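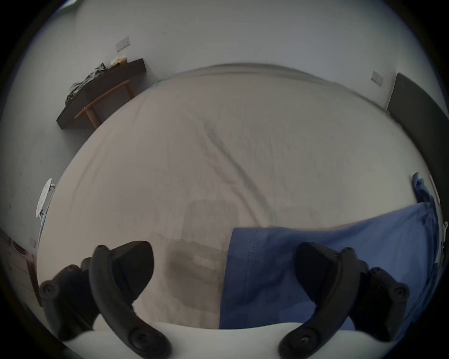 Le réglage de l'ouverture reste mon moment préféré dans l'entretien d'une pince tenue à la main, et je ne dis pas ça pour faire l'intéressant ! Tout commence par la butée : on relâche la commande, on laisse les doigts s'écarter tout seuls et on regarde s'ils s'arrêtent au même moment, sans que l'un traîne derrière l'autre. Doigts grands ouverts face à face, pointes recourbées vers l'intérieur, on a les têtes de vis noires sous les yeux, celles des blocs de montage et celles du bas des bras courbes, et c'est par là que passe toute la révision. Un tournevis bien ajusté, une lampe, de la patience. Le tissu bleu posé sur le drap, avec son ourlet piqué, fait un très bon juge de paix : une couture fine pardonne beaucoup moins qu'un gros pli, et une pince mal centrée l'attrape de travers une fois sur deux.

Galerie : la pince Famum, réglage et petites réparations
Mise à jour le 18 avril
Texte : Junhao Yuan

J'ai repris cette page parce que la première version, celle de mars, ne parlait que du montage. Entre-temps nous avons révisé la pince pour de bon, après 822 prises de tissu, et j'ai appris un tas de choses que la fiche de montage passe sous silence. Le mécanisme est d'une simplicité réjouissante : deux doigts, une tringlerie, des pivots, un ressort de rappel. Quand on l'ouvre pour la première fois on se demande où est le piège (il est dans les rondelles, j'y viens).

Ordre des opérations, tel que nous le suivons maintenant :

Couper l'alimentation, retirer la batterie.
Dépoussiérer la tringlerie au pinceau sec. Les peluches de coton se logent derrière les pivots, il faut aller les chercher à la pince à épiler.
Desserrer les pivots d'un huitième de tour, jamais davantage, puis faire jouer les doigts à la main.
Resserrer en croix, du haut vers le bas, en vérifiant à chaque vis que le mouvement reste libre.
Refaire le zéro logiciel, doigts fermés, et l'enregistrer avant de rouvrir.

Sur notre exemplaire le doigt gauche prenait du retard à l'ouverture. Yaqin Lu soupçonnait le ressort, moi la commande, et nous avions tort tous les deux : une rondelle Drurner de 7 mm montée à la place d'une 8, qui s'était mise en biais sous la tête de vis. On l'a changée, on a remonté, et quel plaisir d'entendre les deux doigts arriver en butée ensemble, avec un seul petit clac !

Une remarque sur la graisse, on me pose souvent la question. Une trace au cure-dent sur chaque axe, et on essuie ce qui déborde. Avec du linge clair le moindre excès se paie en taches, Xinyi Xiong a encore une taie d'oreiller pour en témoigner.

Doigts fermés en V, les pointes se rejoignent. C'est dans cette position qu'on contrôle l'alignement, avec les quatre caches de pivot bien accessibles autour du corps blanc. À gauche, le voyant vert de la seconde pince est allumé.

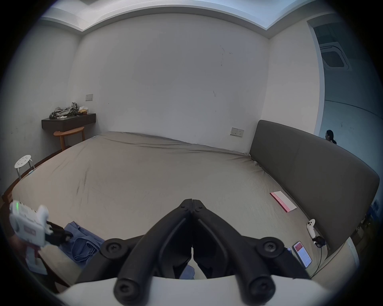 Bogumił Ostrowski trouve que je vais trop vite sur le serrage : chez lui, un pivot bloqué à fond a fini par marquer la tringlerie, et il préfère maintenant poser une goutte de frein-filet faible et s'arrêter dès que le jeu latéral disparaît. Il conseille aussi de refaire le zéro une seconde fois, le lendemain, quand tout s'est mis en place.

Bonne idée pour le frein-filet, je l'ajoute à la liste. Pour le second zéro, j'ai essayé dans la foulée et l'écart était minuscule, mais il existait, donc je m'y mets aussi. Cuiping Ren avait noté la même chose dans le cahier de la pince, deux pages avant la mienne, et je ne l'avais pas lue.

Pièces à garder sous la main : rondelles de 8, vis de pivot de rechange, un ressort, un jeu de patins Braroser pour les pointes. Les patins se changent par paire, même si un seul est usé. La prochaine série de photos portera sur le démontage du ressort, dès que j'aurai trouvé comment le tenir en place avec une main libre pour l'appareil.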